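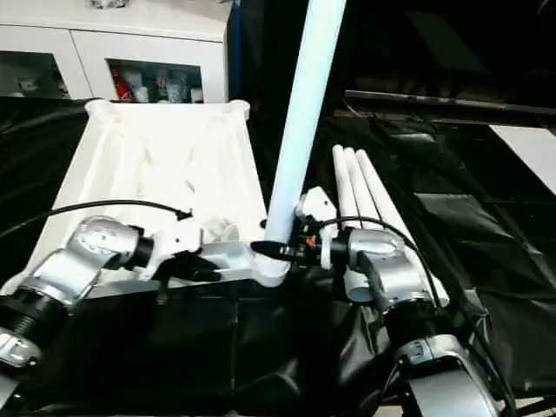
Kleingartenverein Filtari, Fachgruppe Wasser

Gartenfreund_W: Die Sperrzeit für Gießwasser gilt ab 19. Juli 2019 von 7 Uhr bis zum Abend.
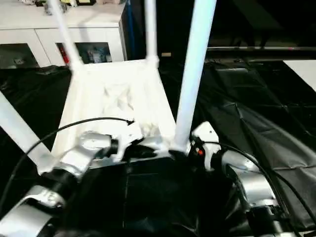 Parzelle30: Dürfen Regentonnen in der Sperrzeit genutzt werden?
Gartenfreund_W: Regenwasser bleibt ausgenommen, gesperrt ist allein die Brunnenleitung.

Parzelle30: Dem widerspreche ich. Die Satzung sieht keine Sperrzeit vor.

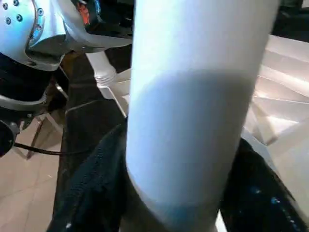
Sushil Tomar: Paragraf 3 lässt sie bei Trockenheit zu. 200 Liter je Parzelle halte ich jedoch für zu knapp. 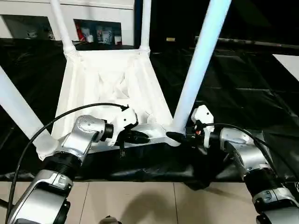 Weißer Hocker, umgedreht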